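Moncrieff Push Button Set, Red, Momentary

Item 2254
Made by Bosex for Moncrieff
Sold in packs of 3

Overview

The Moncrieff is a panel-mount push button for machine doors, pump boxes, garage controls and workshop jigs. Press it and the contact closes; let go and it opens again. The body and the cap are supplied as separate parts, so a worn cap can be changed without touching the wiring.

Each pack holds three complete buttons, three locking rings and a wiring sheet. Caps are red as standard. Green, black and yellow caps are listed under spare parts.

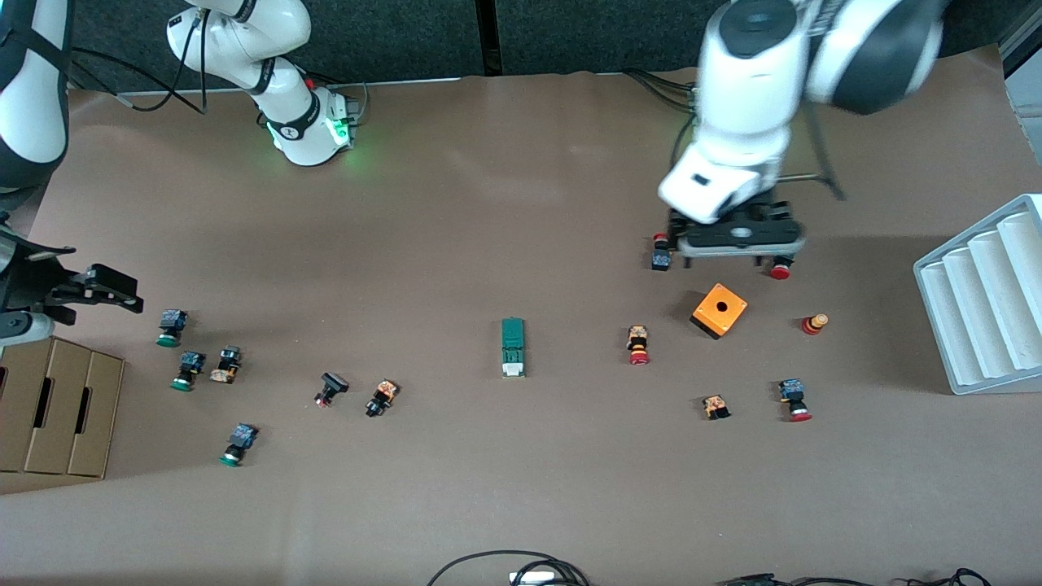 Fitting

Drill the panel, remove any burrs and pass the threaded neck through from the front. Tighten the locking ring by hand, then give it a quarter turn with a ring wrench. Push the cap on last – it clicks when seated.

Turn off the supply before wiring. The screw terminals take solid or stranded wire. Strip only as much as the gauge on the wiring sheet shows, and tug each wire gently after tightening.

Which version to order

2254 – momentary, one contact
2254-L – latching, one contact
2254-D – momentary, 2 contacts

None of these is an emergency stop. For that, order from the Drenunham range, which has its own mounting plate and will not fit a Moncrieff panel hole.

Spare parts

Caps, locking rings and blanking plugs are sold singly. Quote cap code 153 for red.

Delivery and returns

Packs ship from our Sekoslow warehouse. Unused buttons can be returned in the original bag. We can't take back buttons that have been wired. Orders placed before 2 p.m. leave the same working day, except in the last week of December.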